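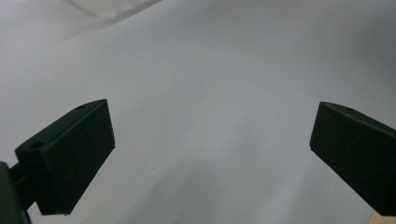 Two dark green gripper fingers over a pale surface.

Home | Data | Notes | Contact

Vudunari Ceasefire Incident Reports

January 22, 2020
Periklis Stefanou and Ginette Pelletier

This set holds reports of shelling, small-arms fire and troop movement along the Vudunari line, collected from local newspapers and statements put out by the armed groups themselves. It has 476 records in 2 files. The first file has one row per report. The second links reports that appear to cover the same event.

Fields

report_id – running number, never reused
place – nearest named village, spelt as in the Gosselin gazetteer
source_side – government, opposition, foreign or unclear
claim – short summary in English
dead_claimed – number given by the source, left blank if none
status – single source, matched or disputed

Coding

Each report was read by Keegan Grewal and again by Darcy Ross. Where they differed on status, the lower grade was kept. A claim repeated by several papers that all quote one military statement counts as single source. Fighters reported killed are entered under the place of death. If only the place of burial is known, place is left blank.

Known problems

Coverage of the Vustmont road is thin for March, when the main local paper did not print. Six records have a claim but no usable place. Death figures are those of the source and should not be added up, as the same losses are often claimed twice under different village names. Foreign fighters are marked only when the source names their country or group – accents and flags were not accepted.

Loading

Files are UTF-8, comma separated, with a header row. The claim field is cut at 2000 characters.

Contact: Tanner Doucette, Gultbridge data desk
© 2020 Gultbridge | Back to top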